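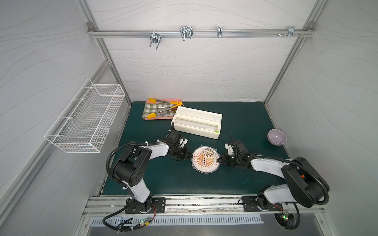 Wanda reckons the bio page should open with the Marska pilot, ahead of the divorce, and after rereading my draft I'm with her. July notes, 4 pm: cut the actress profile from 228 words of gossip down to her actual roles (finally!). Her birth year still disagrees between 2 of our sources, so I've left it blank and flagged it in grey. Riku wants the "dating life" heading kept for search traffic, ugh. Maximiliano's checking whether the Savow theatre programme lists her under her maiden name. Still to do: the 20 older profiles, same template.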